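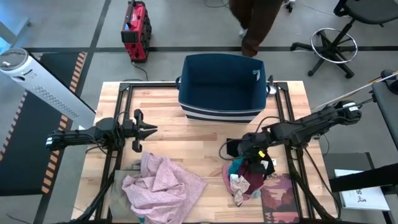 Lev Maksymiv wrote back that a bin with two handles gets carried to the bed and never comes home again, and he asked whether we had allowed for that. We had! Of the 176 households in the Bindar folding survey, many told us the same story in their own words, and it shaped the whole of this section.

Home & Habits / Textiles in Daily Life
11/29/22 | By the Prurulness Study Group

4.2 Where the clothes wait

Most writing on laundry jumps from the dryer to the drawer. We were far more excited by the stretch in between, when clean clothes sit on a flat surface and someone has to decide what comes next. Our diaries gave us 1,135 entries on this stage alone, and they are a joy to read. People sort by owner, by room, by color, or by whatever is on top (Brynjólfsdóttir calls this last one "surface order," and we have kept her term).
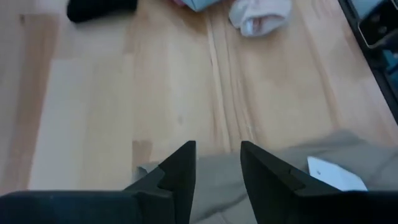
Figure 7. Cloth items on a wooden tabletop during sorting.

Surface order has one lovely feature, which is that folded and unfolded things can share a table for a long time without anyone minding. Diary keepers often wrote "done" while part of the load was still in a heap. Figure 7 has this mix in it, with a light blue folded item at the far side of the table and a gray cloth still crumpled nearer to us. We coded such tables as "open" and went back to the diaries to see which pieces were named last. Gray and white items came up again and again, and we take up the reasons in Section 4.3, along with the Gorora drawer counts from August.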